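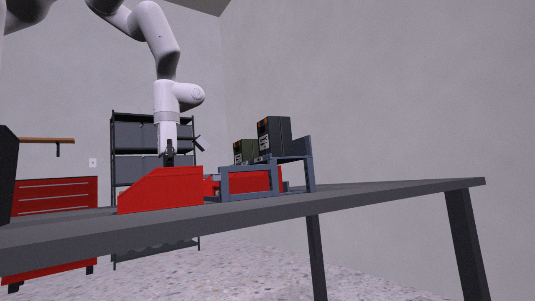 Kibet Chege asked at the end of last session why the gripper can't just go straight to the bin, when the bin is right there and the arm plainly knows where it is, and why we spend half a page of code on getting to a spot in the air that has nothing in it.

I gave a rushed answer while people were packing up, and it deserves a better one, so I've rewritten this week's notes around it. If you had planned to skim, please read at least the part on approach poses before you start Worksheet 9.

Introduction to Robot Arms, Hadport evening course
Notes for Session 4: Approach, Grasp, Retreat
Peninah Sang, March 2022

Where we are

Last time you moved the arm joint by joint, and then by giving it a position and letting the solver work out the joints. Most of you got the tip of the gripper to within a hair of the target and were (rightly!) pleased with yourselves. A few of you also drove the forearm straight through the worktable on the way there, and the simulator let you do it with no more than a line of red text in the log. Please start reading the log. I know it scrolls by quickly, but there's a pause button at the top of the log window, and the collision lines always begin with the name of the part that got hit.

This week the arm has a job to do. It has to pick up a red bin from the table and put it into the rack. We'll use the same workshop model as before, the one you downloaded as part of the Sterkside package, so there's nothing new to install. If you're on one of the older machines by the window, turn shadows off in the view settings and it will run a good deal better.

The approach pose

Back to Kibet's question. When you ask the arm to go to a target, you're telling it where to end up. You are not telling it how to get there. The planner picks a path, and unless you've given it a reason to do otherwise it picks one that's short in terms of joint movement. A short path for the joints can be a very strange path for the fingers. They may come in from the side, or low, or at a slant, and then they shove the bin along the table before they ever close on it.

So we break the move into pieces. First we send the gripper to a pose directly above the thing we want, with the fingers already pointing the way they'll need to point. We call this the approach pose. It costs very little to get there by any path the planner likes, as long as the path stays clear of the rack and the table. Then comes the second piece, a straight line down, done slowly, with the wrist held at the same angle the whole way. After the fingers close, the same straight line is run backwards. That's the retreat.

Think of how you take a mug out of a full cupboard. Your hand goes to a place in front of the mug, stops for a tiny moment, and goes straight in. You've done it so often that you don't feel the stop any more, but it's there.

For the worksheet, put your approach pose 70 millimeters above the rim of the bin. You may find that a smaller number works too, and you're welcome to try it once the basic version runs, but hand in the 70 version so that I can compare everyone's logs.

The grasp

Our gripper has two fingers that move toward each other in parallel. It's a simple tool and a very common one. With an open bin there are really two ways to hold it: across the whole body, if the fingers open wide enough, or by pinching one wall, with one finger inside and one outside. We're going to pinch the wall. Pick a wall and stick with it, and write your choice in a comment at the top of your file so I don't have to guess.

A pinch grasp has one weakness you'll meet almost at once. All the weight hangs to one side, so the bin wants to swing. In the simulator this shows up as a slow droop after lifting. Squeezing harder helps up to a point. Lifting more slowly helps more. Last July's group spent nearly a whole evening turning the grip force up and up until the bin shot out of the fingers and landed on the floor, and the fix in the end was one line that halved the lift speed.

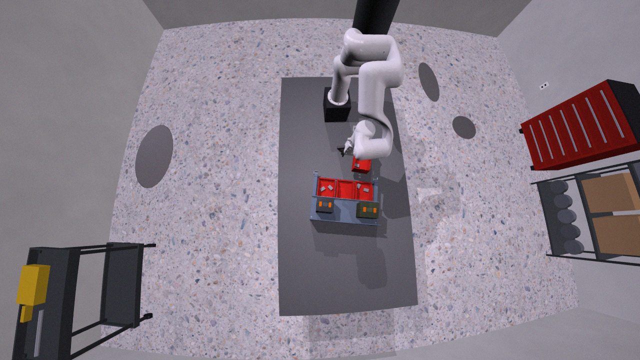 Figure 2. The rack from above, with one red bin still outside it.

Placing, and why the frame matters

I'd like you to look at the rack and notice how it sits on the table. It's a little askew. Plenty of people write their place position in table coordinates, get the bin lined up nicely with the table, and then wonder why a corner catches on the rail.

The way around this is to give the place position in the rack's own frame. You ask the simulator where the rack is and which way it's turned, you state the slot position as measured from the rack, and then you let the transform do the sum for you. We did transforms in Session 2 – if that page of your notes is a blur, Exercise C in the Bhatt booklet goes over the same thing very gently, with arrows drawn on everything. There's a copy on the shelf by the door and you may take it home overnight.

The nice thing about doing it this way is that your code keeps working when somebody moves the rack. And somebody will, as I'm going to turn it by a different angle for each of you when I run your files!

Also, check what's in a bin before you put anything in it or move it. Some of the bins in the rack have small gray blocks inside and the middle one has none. Your program doesn't know that unless it looks.

A few things that went wrong in earlier drafts

Forgetting to open the gripper before the descent. The arm does everything beautifully with its fingers shut and pokes the rim.

Mixing degrees and radians. If your wrist spins like a top, it's this.

Retreating before the fingers have fully let go. Add a short wait after the open command. Half a second is plenty.

Setting the approach pose above the center of the bin and then trying to pinch the wall. The approach pose belongs above the place where the fingers will go, so move it over to the wall as well.

Worksheet 9

Part 1. Write a function that takes a grasp pose and gives back the matching approach pose. Test it with the rack in two different positions.

Part 2. Pick up the loose bin and lift it clear of everything on the table. Hold it still while you count slowly to five, and save the log.

Part 3. Set the bin down again, upright and square to the rack, on any free part of the table. Then do the same with the rack turned. Placing into a slot comes next session, once we've talked about tight fits.

Part 4, if you have time. Buritz, our practice scorer, gives marks out of 82 for smoothness and clearance. Run your best attempt through it and write a few sentences on where you lost points. I'm much more interested in your sentences than in the score.

Please work in pairs if you can, and swap who types halfway through. Files go in the shared folder under both names. I'm in the room early before each session and glad to look at anything half finished, and if you'd like me to see a log, bring the whole log and not only the last line.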